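Small Rooms, Shared Use: Rearranging the Prillby Study Lounge
Project report, Interior Planning module
Submitted 2026-02-24

3. What we did

The lounge at Prillby is used by 60 students from two courses. Before the project it had one long table, a set of stacking chairs and a sofa that blocked the radiator. We were asked to suggest a layout that would work for reading and for group work, using the furniture the college already owned.

We measured the room first and drew it at a scale of 1:24. Paper cut-outs of the furniture were moved about on the plan until we had 4 layouts we thought were worth trying. Two were dropped early on - one put chairs in front of the fire door, and the other left no space to pull a chair back from the table.

The remaining two were set up in the real room for a week each. We left a comment sheet by the door and got 19 replies. Most people preferred the second layout, where the sofa faces the window and the desks stay near the sockets. The main complaint was about noise from chairs on the hard floor.

4. Walls and floor

Moving the furniture showed up things that had not been on our list. The wall has scuff marks low down, and a few small dark marks elsewhere. We tried a damp cloth and then a mild cleaner on a test patch, and neither made much difference, so we have put repainting in the costs.

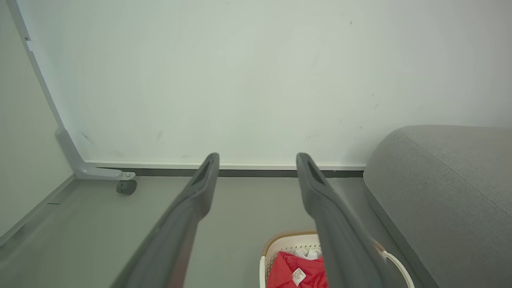
We also recommend leaving a gap of one hand's width between any furniture and the wall. Castors make the heavier pieces easier to shift for cleaning, but they need to be locked afterwards. The sofa has to be lifted by two people.

5. Still to do

The noise problem has not been solved. Felt pads were ordered from Groltville and had not arrived when this report was written. We would like to repeat the comment sheet in June, when the room is busiest.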